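7 February 2019

Drodar body, shrinkage and absorption, second set. Continues from the August pages.

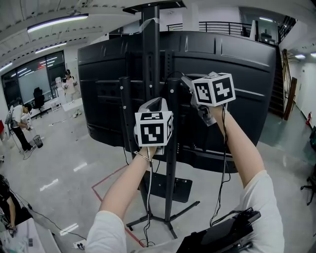
*Both hands full at the back of the monitor.*

**Purpose**

The August set gave two different shrinkage values for the same clay, depending on which end of the bar was marked first. I now think the bars were bent before they were measured. Repeating with a stiffer mix, a fixed drying position and the marks cut with the steel template. Also want an absorption value for the Drodar body with the Gatchalian feldspar in place of the old one, as the old one is no longer stocked.

**Batch**

2,000 g dry, mixed by hand in the blue tub, slaked overnight and put through the 200 mesh. The residue on the mesh was mostly mica with a few dark specks. Kept the residue in a jar on the sill, labelled. It is not included in the batch weight, so the recipe as fired is slightly leaner than the recipe as written. Should have weighed it. It can be weighed dry later if anyone needs the correction.

Slip dried back on plaster. The south bat is slower than the other one and left a soft patch in the middle of the slab, which I wedged back in. After wedging there was no obvious difference in stiffness across the block, by thumb only. The penetrometer is still at Idport.

**Bars**

Pressed in the brass mould, released with a wipe of corn oil. Two were thrown out at this stage, one for a fold along the long edge and one dropped. Marks at 100 mm from the template, cut with the point held square. The August marks were cut with a needle that dragged a burr, and reading to the inside or the outside of the burr accounts for a good part of the scatter.

Drying on the slatted rack under newsprint, turned morning and night. Fan off. In August the fan was on and pointed at one end of the rack, which matches the direction of the bend. No visible bend in this set when laid on the granite.

**Firing**

Skovari kiln, bottom shelf, bars on a thin bed of alumina. Slow start with the bung out. Held at 700 °C until the smell had gone, then bung in and on to the usual bisque. The controller overshot slightly coming into the hold and took a while to settle. It did the same on the last glaze firing, so I suspect the thermocouple has crept back in its sheath again. Pushed it in after cooling – it moved a few millimetres – and tightened the clamp.

Half the bars stay at bisque for the absorption test. The rest go into the next stoneware firing, whenever there is enough to fill it.

**Readings**

Dry shrinkage is consistent end to end this time. Turning a bar around and reading it again gives the same value within what the calipers can show. That was the main question and I am treating it as answered.

Absorption: bars boiled, left in the water overnight, wiped with a damp cloth and weighed straight away. The wiping matters more than I had allowed for. The first bar was wiped twice and came out lighter than its neighbours, so it is struck out in the table. Combined soaked weight of the remaining bars was 1,505 g on the large balance. The sum of the single weighings is a little under that, in the direction expected from water lost while the bars sat on the bench. From here on, each bar stays in the water until its turn.

Colour after bisque is pinker than the August bars. Could be the feldspar, could be the hold. Cannot separate the two from this set.

**Problems**

- Large balance drifts when the door to the yard is open. Closed it and re-zeroed. Readings before that are bracketed in the table.
- Template has a nick near the left point. Does not affect the spacing but it scores a second faint line. Read the deeper one.
- The pencil numbers burnt off. Bars were identified from the kiln map. Use oxide wash for the numbers next time.
- Label on the new feldspar bag gives no mesh size. It feels coarser than the old one between the fingers. Ask Gatchalian for the sheet.

**Notes on the August figures**

I would not use them for sizing moulds. The average may be near enough by luck, but the bend and the burr both push the reading the same way, so averaging does not remove the error. Have written "see February" in the margin of those pages. The tile moulds already cut to the August value can stay in use, as the tiles are trimmed after bisque anyway.

**Next**

Same bars through stoneware, then shrinkage and absorption again. A second small batch with no hold, otherwise identical, to sort out the colour. Check the thermocouple against a set of cones on the top and bottom shelves, bearing in mind that the bottom shelf has always run cooler than the controller says.

Plaster bats need a day in the sun before the next mix. Corn oil nearly out.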